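How We Look After a Robot Arm

My name is Abdul-Rahman Quartey, and I take care of a robot arm called Flaster. I've given it that name on a sticker and everything. Flaster's whole job is picking up small things and putting them in a basket, over and over, and my job is making sure it can keep doing that without getting clumsy.

People think a robot mechanic spends all day with a big wrench. I do own a big wrench! But most mornings I start with a soft cloth and a flashlight, and the first thing I look at is the hand. Grown-ups in my line of work call it a gripper. Flaster's has 2 fingers with rubbery pads on the ends, a bit like the soles of your sneakers, and just like sneakers they wear smooth. When a pad gets too smooth, things slip out. So I wipe the pads, press each one with my thumb, and if one feels shiny and hard I peel it off and stick on a new one.

Next comes the part I like best, which is teaching Flaster where everything is. A robot arm doesn't know there's a table under it. You have to tell it how high the table is, and where the basket sits, and how far up to lift so it doesn't bonk the rim on the way over. I move the arm very slowly to a few spots and save each one – sort of like putting pins in a map. If somebody bumps the basket after that, even by the width of your finger, the map is wrong and I get to do it again.

Before I try a new map on the real arm, I try it on a computer. We have a program named Praltell that draws a pretend table and a pretend basket, and even pretend light and shadows. A crash in there doesn't bend anything, so I can be as silly as I like.

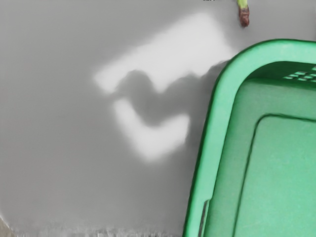
Why does a robot arm need to be checked if it does the same thing every time?

Little changes add up. Screws work loose, pads wear down and dust gets into the joints, and the arm can't feel any of that the way you'd feel a pebble in your shoe.

Back to the real arm. Once a week, on Thursday, I turn the power all the way off and put my own padlock on the switch. The key goes in my pocket. Nobody can start Flaster while my hands are in there, and that rule is the same for me, my boss and any visitor, however important they are.

Then I check the joints. I wiggle each one gently and listen. A good joint is quiet. A tired one clicks, or feels a little bit wobbly, like a loose tooth. Last March I found a wobbly one near the wrist, and it took me 3 hours to fix because the screw I needed had rolled under a cabinet.

The last job is the test run. I stand behind the yellow line, switch Flaster to its slowest speed, and let it make 4 trips to the basket while I keep one hand near the big red stop button. If all of them go well, I write it in my notebook and turn the speed back up. Then I go wash my hands, which are usually pretty greasy by then – and have my lunch.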